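Shop Floor Talk > Safety and PPE > Hearing protection

Thread: Muffs or plugs for a packing line, and who wins the argument

bpirvu_nights
Posted July 9, 2019

We're a packing and light press shop, two shifts, and the noise survey came back with a chunk of the floor over the line where plugs are no longer a suggestion. Management bought a box of 2,000 foam pairs, put a dispenser by the time clock, and declared victory. Compliance lasted until lunch.

I now have three camps. Camp one rolls the foam properly and is fine. Camp two pokes it in like a cork and wears it as jewelry. Camp three wants muffs, and has wanted muffs since before I worked here. I've got a budget request due and need to know if muffs for everyone is sane or if I'm about to buy a lot of expensive headbands.

Bianca

drokine
Muffs. Done. You can see a muff from across the floor. You can't see whether a plug is in an ear or halfway to the collar.

SaftaG
You can see a muff from across the floor sitting on somebody's neck, too. I have spent a career looking at them there.

What else are they wearing? If it's safety glasses, the temple arms break the seal on the cushion and you lose a good bit of the protection you paid for. Thin flat arms help. Thick molded ones, forget it.

bpirvu_nights
Glasses everywhere, yes. Thick molded ones, of course, because somebody got a deal.

drokine
So buy thin ones. Still cheaper than hearing aids.

old_virgil
Before anyone buys anything: what's the actual number at the ear, and for how long? People jump to the highest rating on the shelf and then wonder why the forklift honks and nobody moves. Overprotection is a thing. If a person can't hear the backup alarm or the guy next to them, they will pull one side out and leave it out all shift.

We had this at Breden. 600 people on site, everybody issued the fattest plug in the catalog. The quiet end of the building didn't need them at all and the loud end took them out to talk. Took us until December to sort it into zones.
Virgil Ghiță

paraschiva_a
Agree with Virgil on zones. Disagree that it should take until December.

We did ours with floor tape and two signs. Inside the tape you wear them, outside you don't. My one rule was that the tape had to follow the noise and not the aisle, which upset the people who like straight lines.

drokine
Tape is for people who can't afford muffs.

paraschiva_a
Tape is for people who read their survey.

bpirvu_nights
Please don't fight, I have to show this thread to my boss.

For anyone asking about the layout, the presses are along the back wall and the packing benches are up front. The benches are the quiet part.

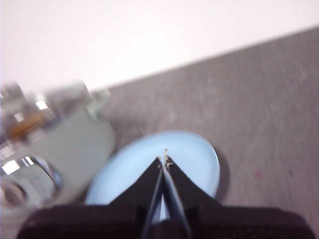

Packing end, blue dish and gripper.

The presses are where I'm losing the argument. Four people per shift, same spots all day, and two of them are firmly in camp two.

SaftaG
Four people! I thought you were outfitting an army. Fit test them. Sit each one down with whatever they wear now, get a number per ear, and show it to them. Nothing I ever said in a toolbox talk did as much as a guy looking at a screen and seeing he was getting next to nothing on the left side.

Then let them pick from three or four styles. A plug they chose will get worn more than the one with the best label.

old_virgil
Seconded. Also small ear canals exist. If your dispenser carries one size, some of camp two may be camp one with the wrong plug.

rodica_p
Chiming in from the buying side. I price this stuff for a living and the budget math in these threads is always funny.

A fit test kit is the scary line on the request, and then it gets shared across every site and stops being scary. We were quoted 1,000 a year to rent one and 875 if we took it in the slow season. I took the slow season. The muffs nobody asked about are the replacement cushions. They go stiff from sweat and hair product, and a stiff cushion leaks. Put the hygiene kits in the request now or you will be back begging for them.
Rodica Pascu

drokine
Finally somebody on the muff side.

rodica_p
I'm on the side of the invoice.

bpirvu_nights
Useful, thank you. Did anyone here try the banded kind? The ones that hang around the neck. The Avram rep left me a sample and I've been treating it as a stethoscope.

paraschiva_a
No relation to the Avram rep, before anyone starts. It gets old.

Banded are good for people who walk in and out. Supervisors, maintenance, the person delivering the cartons. I wouldn't put them on someone standing at a press all day. The pods only sit at the opening of the ear and the band thumps every time it hits your collar.

SaftaG
The thumping is real. I wore a pair for a week and felt like I was being followed.

teluldale_ehs
Different question, has anyone looked at the presses themselves? We had one where half the racket was an air exhaust with no silencer on it. Cheap part, screwed on by maintenance between jobs, and the reading at the operator's spot came down enough that we went from a high-rated plug to a middling one. Plugs should be what you do about the noise you couldn't get rid of.

old_virgil
Wish I could pin that one.

bpirvu_nights
I asked about the exhausts this morning. Maintenance said "what silencers," so I may have found something.

drokine
Fine. Silencers AND muffs.

teluldale_ehs
I'll take it. Check them every so often, they clog. When one clogs the machine gets sluggish and somebody will take it off and put it in a drawer. Look in the drawers.

bpirvu_nights
Plan as it stands: silencers on the presses, then a fresh reading. Tape by the noise map (sorry, straight line people). Fit tests for the four press operators per shift, with a choice of plugs in more than one size plus a muff for anyone who switches to thin-arm glasses. Banded for the walkers. Hygiene kits on the first request.

That leaves me with roughly a mountain of foam pairs by the time clock.

SaftaG
Keep them for visitors. Visitors will wear anything you hand them.

rodica_p
Check the date on the box first. Somebody got a deal, remember.

bpirvu_nights
Going to look at the box.

drokine
Well?

bpirvu_nights
Box is fine. Dispenser is jammed. Has been for a while, going by the dust. I'll post the new readings once the silencers are on.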